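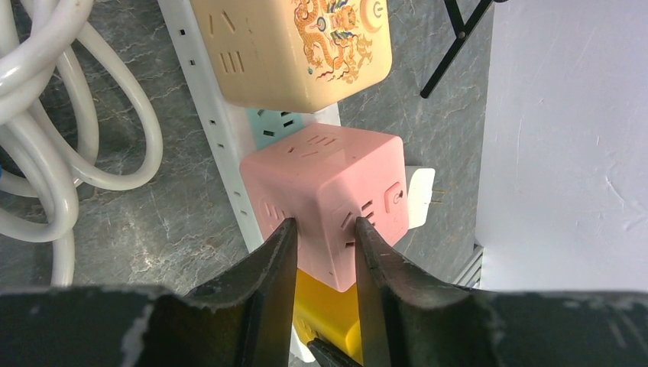

Reviews / Grippers and End Effectors

Gimard G3 parallel gripper, long-term review

Tested on: our bench arm, with the Zerkitz controller and the wrist camera kit
Also compared: Koval soft-jaw gripper
Price paid: full retail, both units

I bought the Gimard in April to replace a Koval that had been on our arm since we put the bench together. We do small-object handling, mostly household items, mostly things with a cord on them. Power cubes, plugs, extension strips, chargers. If you pick up machined blocks all day you can read any other review of this gripper and get what you need. Mine is about using it on molded plastic that was designed to be held by a hand.

What you get

The box has the gripper body, one pair of black tapered fingers, a short cable, four mounting screws and a printed card with a link to the manual. No spare fingers. The Koval came with two sets of jaws and a hex key, so that was a small letdown. The mounting pattern matched our wrist plate and I had it bolted on before lunch.

Getting the Zerkitz controller to talk to it took longer. The gripper shows up as a generic device at first, and you have to load the profile by hand from the second settings page. The manual says the profile loads by itself on newer firmware. Mine had newer firmware and it did not. Once the profile is in, it stays in, including after a power cut, which we tested without meaning to.

The fingers

The fingers are the reason to buy this gripper. They narrow toward the tip and the tips are blunt and angled, so you can get them down beside an object that has a neighbor. With the Koval jaws I had to leave a wide space around everything or push the next item over on the way down. With the Gimard I can stand cubes on a strip close together, with a plug right alongside, and still have a fair chance at the one in the middle.

The inner edge has teeth on it. They are good on rubber and cardboard. On smooth matte plastic, like the pink power cube I use for most of my runs, they help less than I expected, because only a few teeth touch at a time when the cube is turned even slightly. Squared up, the hold is fine. I would like a version with a flat pad, or a pad that clips over the teeth. We have been cutting our own out of thin rubber sheet and gluing them on for some jobs.

The coating is poor. Both fingers have chipped down to gray and white, and the body has pale scratches all over it, more toward the right end. We are not gentle with it, but the Koval went through the same kind of use and looked better for longer. It makes no difference to the grip that I can measure. It does make a difference to the camera, which I will get to.

The test

I ran the same job with both grippers. The arm comes down over a cube-shaped socket, closes, lifts it a hand's width, holds, and sets it back. Same arm, same camera, same starting pose. I shifted the cube a little between attempts so that neither gripper got to practice on one position.

The Gimard managed a clean lift and return on 91 percent of attempts. The Koval was well behind that, and most of its misses came from bumping something on the way in. When there was nothing near the cube, the two were close enough that I would not choose between them on that basis.

The Gimard's misses were nearly all one of these:

Cube turned too far. The teeth catch a corner, the cube spins, and it ends up facing another way.

Finger lands on top of something low, such as a plug lying beside the cube. The arm stops, the controller reports contact, and you have to clear it.

Button side. A cube with a power button on the side face gives one finger a slightly uneven place to press. A lot of the time it still works. Now and then it slips.

I would plan your grasps so the fingers close on the plain faces wherever you have the choice. On a cube with slots on most of its sides, you often don't. The tips are too blunt to go into a slot, so at least that has never been a problem for us.

Weight was never an issue with the cubes themselves. Cords are another matter. Lift a cube with a stiff cable attached and the cable pulls it around in the jaws. I got better results coiling the slack off to one side before starting, and better again by raising the closing force one step. Two steps up left marks on a softer plastic housing, so I went back.

Speed and noise

It opens and closes faster than the Koval and it is louder. There is a click at the end of the open stroke that I took for a fault during the first week. Support told me it was normal, in a two-line email that arrived the next morning. I can live with it. The person at the next desk has asked me to run long jobs after 3 in the afternoon, when he goes home.

With the camera

We use a small wrist camera that looks down between the fingers. This is a bigger part of the decision than I thought it would be, so if you run one, read this section before you order.

Good: the fingers stay out of the way. With the jaws open you get the target right between the tips and plenty of table on either side. The Koval jaws are wide and covered too much of the object in the last stretch before contact, where I most want to see it.

Not so good: the gripper body takes up a band along the whole bottom of the view. Anything low and close to you gets lost behind it or shows only as a strip of color between the fingers. I had a yellow item sitting under the pink cube for several runs, and from the wrist view there was just a patch of shiny yellow in the gap. Our detector kept calling it part of the cube. Tilting the camera mount up a little helps, and then you lose some of the fingertip view, so you have to settle on a middle position and leave it there.

Also not so good: the chipped coating. New fingers are plain black and easy to mask out. Scuffed ones have light patches, and the serrated edge catches the light. I had to redo the mask after the wear set in. Illia Holovko, who wrote most of our vision code, ended up masking by jaw position and ignoring color altogether, and I would start there if I were doing it over.

Background matters too. Our tabletop is gray marble pattern, and white cables on it are harder to pick out than I would like. A white strip and a loop of white cord can run together. No gripper will fix that, but a narrower finger at least means you see more of the cord before you come down on it. Strong decoration on an object turned out to be useful. One of our cubes is cream with a dragon on the top face in gold, orange, red and blue, and the detector finds it more easily than any of the plain ones.

Controller settings I ended up with

Closing force: one step above the default for anything with a cord, default for everything else.

Approach speed: 3 on the Zerkitz scale. Faster is fine with a clear table.

Contact stop: on. It is off by default, and I think that is a mistake.

Hold time before lift: 16 ticks. Shorter than that and the lift sometimes starts before the fingers have fully settled.

These are for our arm. Yours may want something different, and the hold time in particular will depend on your controller.

Service and spares

Replacement fingers are sold as a pair through Covwood, and they are not cheap. Shipping to us was quick. The fingers come off with two screws each and the new ones go on without any recalibration that I noticed, though I ran the zero routine anyway. The screws are soft. Use a good driver and don't lean on it.

The short cable is too short if your controller sits on the floor. Covwood sells a longer one. Buy it in the same order and save yourself the second shipping charge.

Would I buy it again

Yes, for crowded tables and for work with a wrist camera. The finger shape earns the price by itself. If you mostly pick single objects off an open surface, the Koval costs less, comes with spare jaws and is quieter, and I would get that one. I still have ours and put it on when the job is all soft packaging.

Rating: 4 out of 5. One point off for the coating, the missing spare fingers and the profile that would not load.

Update: I have now switched to glued rubber pads full time for the cubes. Turned cubes spin less, and the pads peel off in one piece when they need changing. If Gimard sold these I would pay for them.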